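Week three of teaching the arm to clear my coffee counter

Up to 15 demos a night now, all done by hand, me squeezing the gripper and walking it through each grab.

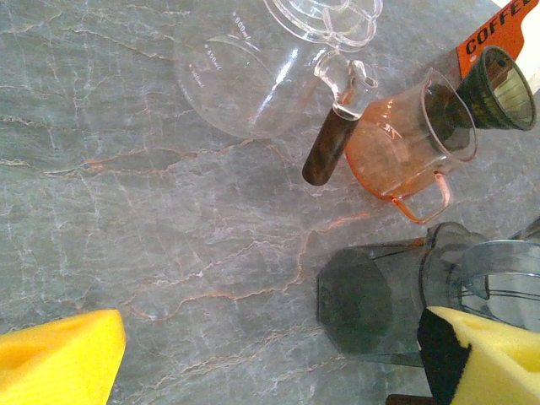 Yufang Ren thinks I'm going too fast. Slow down before you close the fingers, she wrote, and stop fixing your grip halfway, or the arm will learn the fidgeting too. Ugh, she's right! I watched some of my October runs back and I wiggle every single time.

So last night I did handles only. The carafe has that brown one, nice and chunky, and I can get the yellow fingers on it without thinking. The pink pitcher is another story - its handle is a glass loop, and I keep coming in at a different angle (sorry, little robot). Clear glass on gray marble is hard enough for me before my first cup.

I'm at 70 keepers and I'd like 700 before I train again. Mārtiņš Navickas says to mix up where things lie between runs, so tonight I'm shoving everything over to the left and starting at nine.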